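Lirnard Leftovers Diary – README

21/08/2019
By Tahmineh Fallahi

This folder holds the Lirnard Leftovers Diary, a set of written records kept by 80 households in Trerkon. Each household wrote down what cooked food it put away after a meal, where it was kept, and what became of it. The diary period ran through March. There are 1,400 entries in the main table.

The data is meant for people who want to look at how food is stored and thrown out at home. It has been used once so far, for a short report by the Hassanpour kitchen study group, and the tables have been cleaned up since then. If you have a copy without a file called changes.txt, please replace it with this one.

Files

entries.csv – one row per item of food put away
households.csv – one row per household
items.csv – the list of 220 standard food names
changes.txt – edits made after the first release

All tables are plain comma-separated text, saved as UTF-8. They were exported from Distix, and the column names are the ones Distix gave them. A few are longer than they need to be. We left them alone so that older scripts keep working.

Main columns in entries.csv

household_id – matches the same column in households.csv
date_stored – the day the food was put away
item_name – one of the names in items.csv
item_as_written – the words the household used
amount – small, medium or large, as judged by the household
container_type – bag, box with lid, covered dish, wrapped, other
location – fridge, freezer, counter, cupboard
outcome – eaten, partly eaten, thrown out, frozen later, not recorded
date_outcome – the day the outcome was written down

Blank cells mean the household left that part of the page empty. We did not fill any of them in.

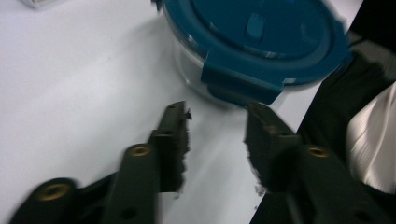 Does "box with lid" say anything about what the box is made of?

Material was not asked for on the diary page, so glass, plastic and metal boxes all share the one value. Where a household mentioned the material anyway, it is kept in the notes column.

How the entries were made

Households got a paper booklet with one page per day. They were asked to fill in the page in the evening and go back to earlier pages when an item was finished or thrown out. At the end of the month the booklets came back by mail and were typed in by hand. Each booklet was typed twice and the two versions compared. Where they differed, the booklet was checked again.

Food names were the slowest part. People wrote "sauce," "red sauce," "Sunday sauce" and so on for what may or may not be the same thing. We matched these to the standard list as best we could and kept the original wording in item_as_written. Soups and stews were the hardest to tell apart – if your work depends on the difference, go back to the original wording.

Location needs some care too. "Cupboard" covers pantries, open shelves and racks, and anything else that is dry and unheated. A few households also used it for a cold back porch. Those rows have "porch" in the notes column.
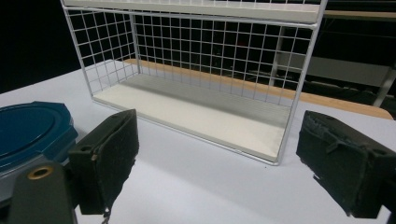
White wire shelf unit, two levels.

Known problems

The outcome column has more gaps toward the end of the month. Food put away in the last few days often had no outcome by the time the booklet was mailed. Leave those days out if you are working out how much was thrown away.

Amounts are a matter of opinion. A large portion in a home of one is not the same as a large portion in a home of six. The number of people is in households.csv, and we suggest you use it.

Frozen food is probably undercounted. Several people told us they stopped writing things down once they went into the freezer, and came back to the page only if they remembered.

Households signed up by answering a notice in a local newsletter. They are likely to be more interested in food waste than their neighbors – please don't treat the figures as true for the whole town.

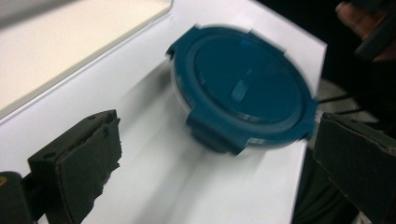
The same goes for the age of the people taking part. Homes with young children are well covered, and students are hardly there at all.

Privacy

Names and street addresses were removed before typing. Household numbers were given out in random order. Remarks that named a person or a workplace were shortened, and the word "edited" was added to the note.

Use

You may copy and share the tables for study or teaching. Please name the Lirnard Leftovers Diary as the source and say which release you used. Corrections are welcome; send the household_id and date_stored for the row along with the change you think is needed.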